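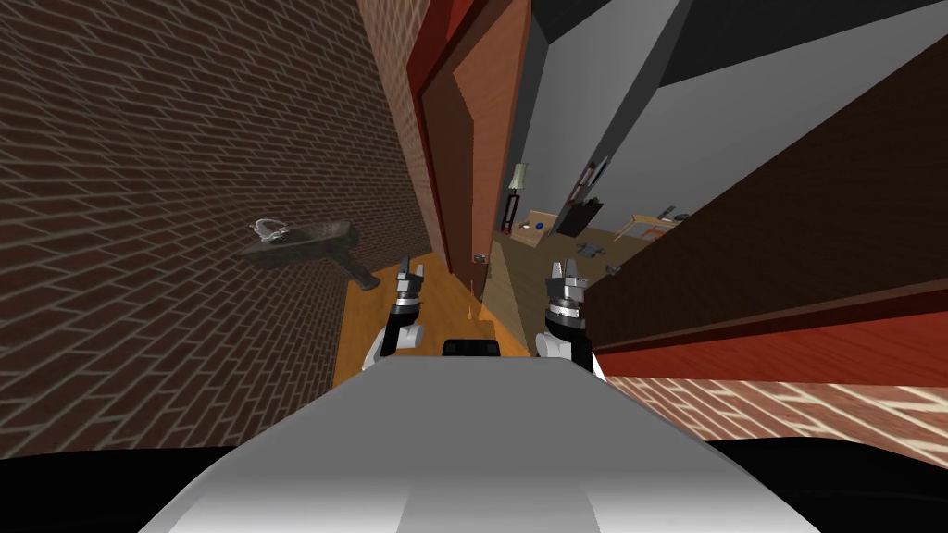
GANETWOOD, Jul 25, 2022

A robot that works in a house has to get through the doors first. For a person that takes no thought. For a robot with a wide body and two arms, a narrow passage with an open door at the end is a problem to be worked out, one short movement at a time.

Sugden is a company that looks after holiday cottages. It has 54 of them in and near Ganetwood, and 16 people clean them between one family leaving and the next arriving. The company is preparing a robot called Zindik to do part of that work. Zindik's job will be to pick up small things left on floors and tables and put them in a box, so that a person can vacuum and wipe.

Before Zindik goes into a real cottage, it practises in a simulation. A simulation is a copy of a place made by a computer. The walls, floors and doors are all worked out as numbers, and so is the robot. When the simulated robot bumps into a simulated wall, the computer records the bump and the run can be started again. Plaster and paint cost money to repair. Numbers do not.

The practice house has a brick wall, a strip of wooden floor and a doorway into a room with grey walls. Small objects lie about in that room. The robot has a gripper at the end of each arm. A gripper is a simple kind of hand, and this one has thin fingers that close on an object to hold it.

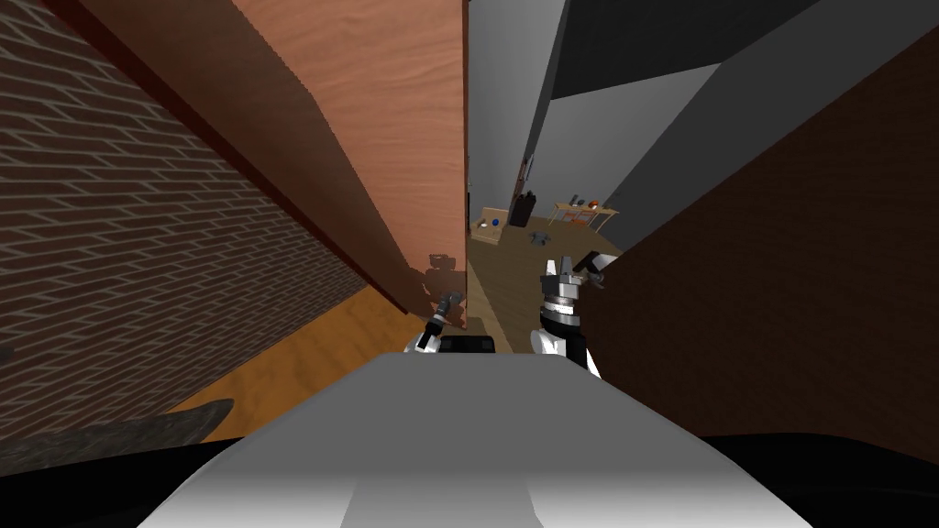
Each attempt is called a run. In April the team made 122 runs through the same doorway, changing one thing at a time: the speed, the height of the arms, the angle of the door. A person then reads the results. This is slow work and it is done sitting down, which was new to the cleaners who were asked to help with it.

Grethe Kvaran cleaned cottages before she moved to the simulation desk. She knows where things get left. Socks go under beds and game pieces go under sofas. The engineers had put most of the objects in the middle of the floor, and she had them add harder places to the list. Information like that is called domain knowledge, meaning what you know from doing a job.

Automation is the word for giving a task to a machine. It is usually done task by task. Cleaning a cottage is made up of many tasks, and Sugden has written them all down. Picking up small objects is marked for the robot. Making beds, cleaning ovens and checking that the gas is off are marked for people. Two tasks, emptying bins and closing windows, are still being argued over.
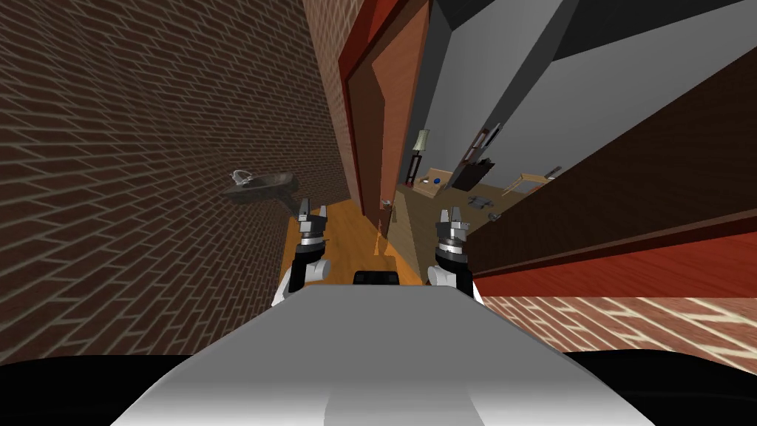
Will the cleaners lose their jobs?

Sugden has said that all 16 will keep their jobs while the robot is being tested. It has made no promise about what happens afterwards. Some jobs will change before then. A cleaner who works beside Zindik will have to learn to charge it, to stop it with the red button and to write a short report when it gets stuck. The cleaners have asked for extra pay for this, and the company has not yet given its answer.

There is also the matter of time. A cleaner alone can decide to do the kitchen first or the bedrooms first. With a robot in the house, the floor has to be cleared before anyone can vacuum, so the order of the work is partly set by the machine. If the robot is slow, the person waits. Engineers call a slow step that holds up the others a bottleneck. 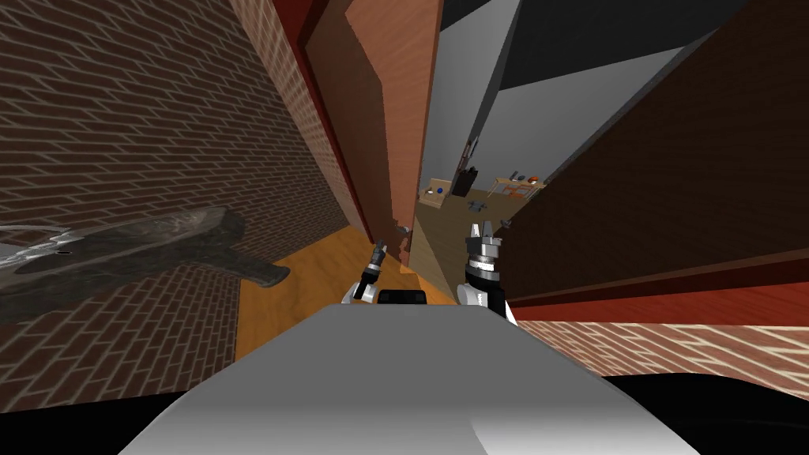

Callum Kerr thinks the waiting will be the hardest part. He has told the team that he would want to be able to send the robot out of a room and finish it himself, and that a cleaner should not need to ask the office first. Vibeke Hafstein, who writes the robot's software, has added a "leave the room" command. It is being tested in the simulation now.

Words used on this page

Simulation — a copy of a place or machine made by a computer.
Gripper — the part of a robot that holds things.
Run — one attempt at a task, from start to finish.
Bottleneck — a slow step that makes the other steps wait.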